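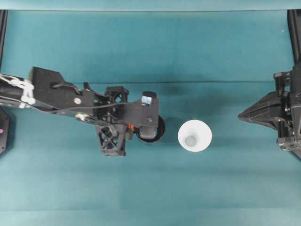
Voyle Table Cloth in Teal

I've been sewing table covers out of my back room in Kumville for a while now, and the teal is the one I keep for myself. It's the colour I reach for when I'm cutting, gluing, potting up seedlings or having a cuppa at the bench (usually all at once!). White things show up beautifully on it, so paper cups, pattern pieces and stray buttons don't go missing the way they do on my old brown benchtop.

The fabric is a mid-weight cotton blend from Drornum, 247 gsm if you like to know these things. It's heavy enough to stay put when you lean on it, but it still folds down small enough for a kitchen drawer. It will come to you with fold lines, and they do hang about a bit. I give mine a quick go with a warm iron on the back, or if I'm feeling lazy I just put up with them until the next wash.

Size and fit

The standard cover is 2,000 mm long and suits most trestle tables with a little overhang at each end. Got an odd-sized bench? Send me the measurements before you order and I'll cut to suit. Kimie Ikeda had one made for the long table in her pottery studio and came back for 2 more in June, which made my month.

Washing

Cold machine wash, line dry in the shade. Please don't use bleach, the teal goes a very sad grey-green (ask me how I know). Wash it by itself the first time as there's always a bit of loose dye.

Colours

Teal, mustard, charcoal and a soft brick red. The brick red is sold out until my next bolt turns up, but drop me a line and I'll put your name on the list.

Orders go out from Kumville within a week. Local pick-up is fine too, just message first so I can put the dog inside.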